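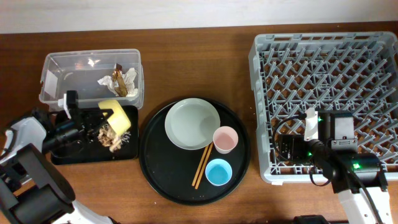 Drurnbridge & the Bech Coast – 4-day tour

Start in Drurnbridge with a walk along the old harbor wall, then ride the slow train out to Bech for two nights by the water. Day three is our favorite – the ridge path to Flomari, with a long lunch at the top and views clear across the bay! Spend your last morning at Lurasard market, open from 7 a.m. every Thursday.

Group size: up to 19
Includes: hotels, breakfasts, train tickets, local guide
Not included: flights, dinners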